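Flindudden Home Help > Kitchen > Dishes and Drying

Plates of different size do not stand well in wire dish rack, and water marks on the counter

Posted by Soo-ah Na
February 23, 2023
Viewed 354 times

Hello everybody. I hope I choose the right section for this.

In January I moved to a smaller apartment and I bought a wire dish rack, the simple kind, one basket with zigzag wires in the bottom for the plates. Before, I had always dried by towel, so I am a beginner with racks. I have two problems with it and I would be thankful for advice.

The first problem is the plates. My dinner plates are heavy and have a wide dark rim with painted blocks. They come from my aunt and I cannot buy new ones if one breaks. I also have smaller plates in green colors. When I put a big one and a small one next to each other, the big one leans back and touches the small one. I hear a little "clink" and I become nervous.

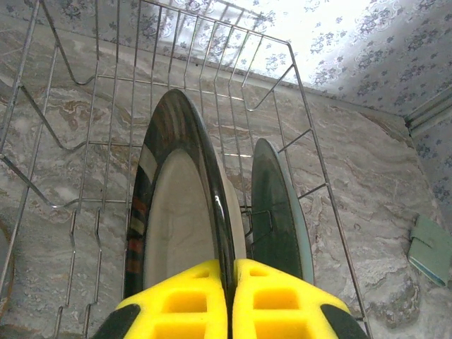

I tried to leave one empty slot between every two plates. This is better, but then the rack is full very quickly, and I wash for three people every evening. I also tried all the big plates on one side and all the small ones on the other side, and then the rack felt heavy on one side when I lifted it.

The second problem is the water. The rack has no tray, so everything drips on the counter, which has a marble pattern. I do not know if it is real marble, the landlord did not tell me. Close to the wall there is wallpaper with small flowers, and I am afraid it will get wet and come off.

What do you do? Is there a correct order, or should I buy a different rack? I can spend 33 dollars, not more.

Thank you for reading my long message.

2 replies

Posted by Ekell

Welcome Soo-ah! Your rack is fine, please keep your money for now. I have used the same kind for 19 years (the second one, the first got rust) and my way is like this.

1. Scrape and rinse everything first, then wash the small plates before the big ones. The small plates go in the slots at the far end.

2. Before a big plate goes in the rack, put it flat on the counter for a moment and look at the glaze under the light. On a shiny plate you see soap very easily, also grease in the ring where the flat part meets the rim. If you find some, rinse again.
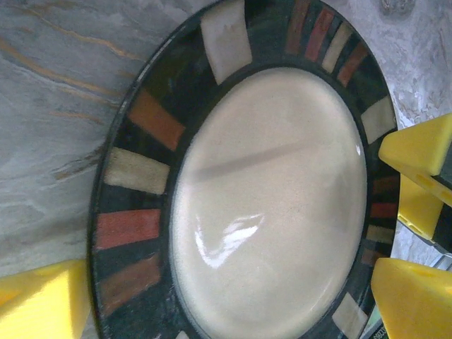
3. Hold the big plate by the two sides, not by the top, and let it down slowly until the edge sits on the bottom wires. If you let go early, it drops the last bit and this is how chips are made.

4. All plates should look in the same direction. When one faces left and the next faces right, the rims meet at the top, and I think this is your "clink".

5. Big plates in the middle of the rack, where the weight is good. Bowls and cups go last, upside down, in the place that is left.

6. After 8 minutes or so of dripping you can take the small plates out, wipe them and use their slots for the rest. For three people this should be enough space.

For a tray: an old baking sheet under the rack works well. Put a folded cloth in it and change the cloth every day.

One more thing about the zigzag kind. The slots are made by the V shape of the wires, so a small plate sinks deeper and stands more steady than a wide one. If a small plate has a thin foot, it can also lean on the end wires and it will be held from two sides. I always do it with my saucers. 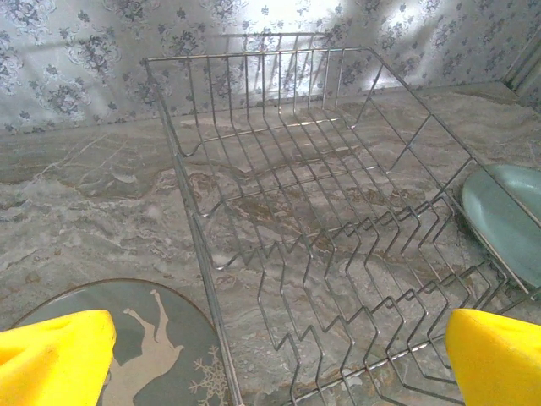 Pale teal plate at the end of the rack, the other one flat on the counter.

When I empty the rack I begin with the plate nearest to me. Then my sleeve does not catch on the others. Good luck, and write again how it goes!

Posted by Drasgate

I agree with most of it but I would not use a baking sheet, mine left a brown ring on the counter and it took me a long time to clean. A plastic tray is cheap. Or a thick towel, if you hang it up after.
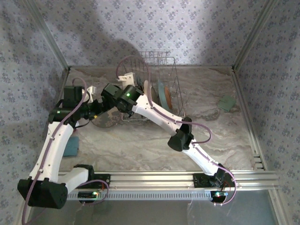 About the wallpaper, this is the bigger worry for me. Paper and steam are not friends, and you cannot wash it like tile. I had wallpaper behind my sink in the old house and the bottom part opened at the seam after one winter. With the wire rack far at the back, close to the flower pattern like that, I would pull it forward by the width of a hand so the air can go behind it. Then put a clear plastic sheet on the lower part of the wall, with the kind of tape that comes off again. Ask the landlord first, some of them are strict.

For the counter, ask the landlord also. If it is real stone do not put vinegar on it, even if the water marks look ugly. Plain water, a little dish soap, and dry it with a cloth.

Posted by Soo-ah Na

Thank you both very much! I turned all my plates to look in the same direction tonight and I heard no "clink". I will write to the landlord about the wall and the counter, and I will look for a plastic tray this week.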